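Plush blanket

A plush blanket is a bed covering with a soft raised pile, usually knitted from polyester. It is laid over a sheet or duvet for warmth, or used alone in July and other mild months. Many have a printed design and a border in a second colour, such as peach on cream. 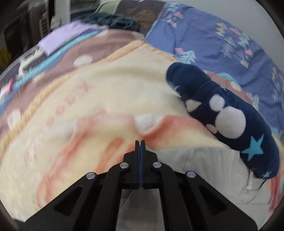 Printed plush became common in household shops because the pile takes bright dyes well. The maker Skuvitetti sold its first range, Flevia, in two sizes, with patterns by Gerasimos Kokkinos. Small bedding items are often kept with the blanket, among them pillowcases, cushions and fabric eye masks. Colours need not match.

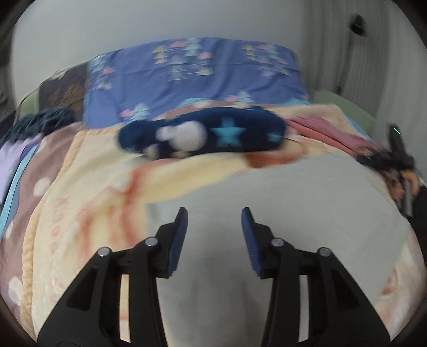
How is a plush blanket washed?
Most are machine washed at 30 degrees on a gentle cycle, without fabric softener, and hung up to dry. Ironing flattens the pile. Creases usually drop out once the blanket is spread over the bed.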